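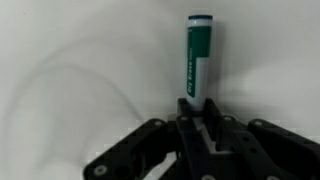 Wrist camera only vs. wrist plus overhead for a pick-and-place policy: is my comparison fair?

Posted in Manipulation and Learning, 2021-07-23
Furora

I'm trying to repeat a result from a workshop paper that says a policy trained on wrist camera images alone does as well as one that also gets an overhead view. My task is picking up a dry-erase marker from a white surface and setting it down in a marked zone. It's a two-finger gripper with linkages, and the camera sits at the wrist, so the fingers are always in view.

I recorded 400 demonstrations by teleoperation and trained both versions on the same set. Then I ran 20 trials each. Wrist only succeeded in 13 and wrist plus overhead in 15. The paper calls the two methods equal. My advisor says I can't claim that from my numbers, and I can't tell whether the problem is the number of trials or the way I set them up. The start positions were picked by hand, by me, as I went along.

I also noticed that the wrist-only policy sometimes closes on the marker's shadow when the marker is near a bright part of the surface. I haven't counted how often.

Dralluria

Your advisor is right. With 20 trials a side, 13 and 15 can't be told apart, but that doesn't show they are equal either. The uncertainty on each rate is very wide. If you want to say "no worse than," decide ahead of time how big a gap you would still accept, then run enough trials to rule out anything bigger. That will be a lot more than 20.

The start positions bother me more. If you chose them while you knew which policy was loaded, you may have given one of them easier placements without meaning to. What we do:

Make a list of start positions and angles before any testing. Ours has 33.
Print them as an outline sheet and line the object up to the outline every time.
Run every position with both policies, switching the order at random.
Write down the failure type for each trial — missed grasp, dropped in transit, wrong place, timeout.

Since each position gets both policies, you can compare them in pairs. That gets you more out of the same number of runs. Also train at least 2 seeds per version, more if you have the compute. We have seen two seeds of the same policy differ by more than the gap you are reporting.

Kobori

just add the overhead camera, it's cheap and 15 is more than 13

Drulemstead

Agree with Dralluria on the paired setup. On the shadow thing, count it before you change anything. Go back through your recorded trials and tag every one where the fingers closed next to the marker and not on it. Then check where your demos put the marker. If they were mostly recorded under one light setting, the policy may have learned that a dark strip on white is what it should grab, and a dark strip on white is also a fair description of a shadow.

A quick test is to leave the marker and the policy alone and move the lamp. If the misses move with the shadow, you have your cause. Random brightness changes in training helped us a little. Recording some new demos with the lamp in other places helped more.

Keep those lamp trials out of the main comparison and report them in a separate table.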